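Ferden Two-Arm Folding Kit, club edition

For school robotics clubs entering the shirt event. The course plan covers grid layout, pendant basics and gripper timing. 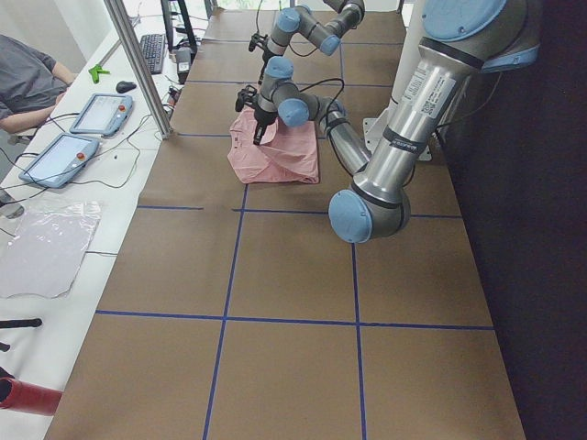 Runs for 8 sessions of 90 minutes. Teams of 3 share a table.

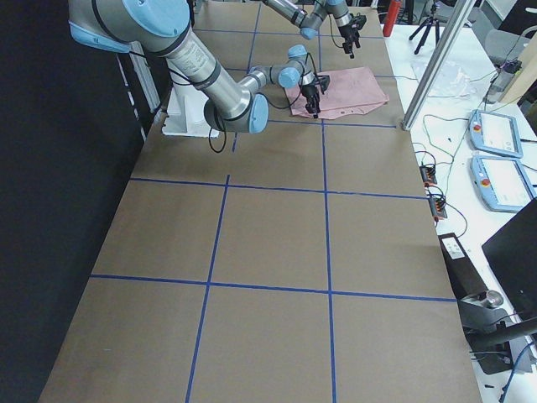

Included: blue tape, paper table cover, practice shirts, printed workbook. Arms not included.
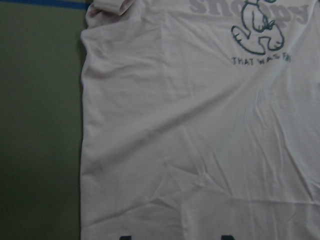

Printed shirts are allowed in the event. Price per club: $900. Orders ship in July.
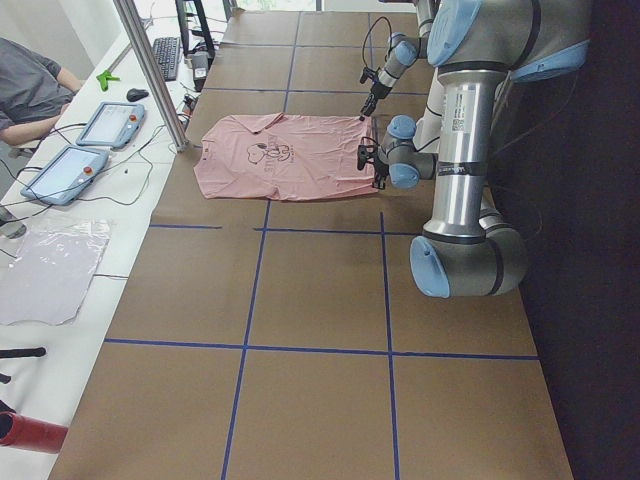
Etenesh Kahsay: Our team got both corners to lift together by session 5. More practice shirts would help.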